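Sorting and Storing Power Strips, Chargers and Cables
Listirham Residents' Services, Household Guides
Prepared by Montserrat Montes. Reviewed by Stefaniia Hladun.

This guide explains how to sort the power strips, chargers and cables kept in a home or shared office. Allow 30 minutes for an average drawer.

Before you begin

Unplug every item and let it cool. Clear a flat surface and cover it with a mat or cloth. You will need paper labels, a pen, fabric ties and 2 shallow boxes with lids.

Step 1. Lay everything out
Empty the drawer onto the mat. Spread the items so that each can be picked up without pulling on another. Do not tug at knots; loosen them from the middle and work toward the plug.

Step 2. Inspect
Check each cord along its full length. Set aside any item with a cracked case, bent prongs, exposed wire or scorch marks. Damaged items must not be repaired with tape. Residents may bring them to the collection point at the Vinier Building.

Step 3. Match chargers to devices
Read the output printed on each charger and compare it with the label on the device. Write the name of the device on a paper label and attach it to the charger. A charger that matches nothing in the household should go in the donation box.

Step 4. Group by type
Place power strips together first, as they take up the most room. Chargers come next, followed by loose cables. Color is a useful guide when several items are of similar size.

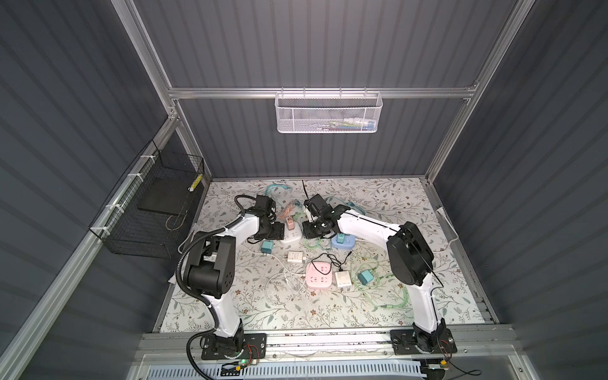
Step 5. Coil and tie
Wind each cable in wide loops and fasten it with a fabric tie. Do not wrap a cord tightly around its charger, as this strains the wire where it enters the case.

Step 6. Store
Put power strips flat in the first box, with their cords beside them. Chargers and coiled cables go in the second. Keep both boxes in a dry cupboard away from heaters.

Repeat the inspection in Step 2 every 6 months. Never plug one power strip into another.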